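Every spring somebody sends me the same claim: swap to the Clultetti meal plan and cut your grocery bill by 30 percent. I finally read where the number comes from.

It comes from a survey. They asked 59 people what they thought they'd saved. No receipts. Latifa El Idrissi pointed this out back in May and got a pile of angry replies for it.

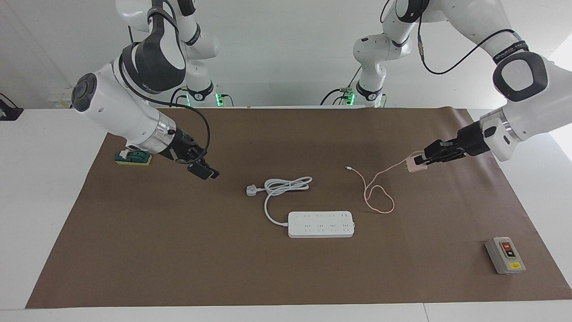

Also, the "before" month was December. Of course people spent less afterward. I'd like to see the same trick tried with March as the starting point.

Younes Amrani says the newer version has more than 3,000 users behind it. Fine – users of what? Signing up for an email isn't eating the lentils.

I kept my own receipts for 24 weeks. My bill went down when I stopped shopping hungry and went up when coffee did. If Clultetti has receipts too, I'll read them.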